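Niltar Fresh Drum Tablets, pack of 6

I bought these on a Saturday after Branwen Kneath raved about them in her newsletter. Our towels had started to smell like a pond and I was ready to believe anything. One tablet goes in the empty drum, you run a hot cycle, and the smell is supposed to clear. The pack says each tablet is good for 200 litres of water, a figure I have no way of checking and suspect few buyers ever will.

The first go did help a bit. The drum smelt of lemon for two days, then of lemon and pond. I tried a second tablet the week after and got much the same. What the packet doesn't mention is that a hot cycle with nothing in the drum does a fair bit of the work. I ran one in January with no tablet at all and couldn't tell the difference.
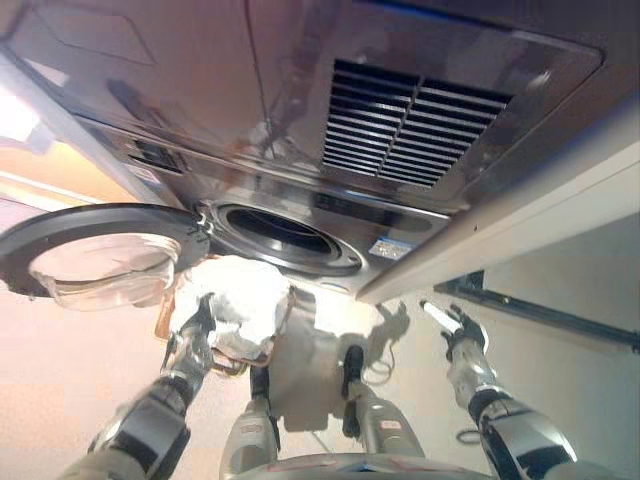
Front-loader with a glossy dark finish and a slatted grille.

Then there's the price. At £14 a pack you're paying well over £2 a wash to clean the thing that cleans your clothes. The Pliton powder I used before costs less and comes in a tub you can close, while these sit in a flimsy bag that split at the corner – fine if you like blue dust in your cupboard.

They dissolve properly, I'll give them that, and left no bits on the door seal. Wiping the seal by hand and leaving the door open has done more for the towels. Two stars.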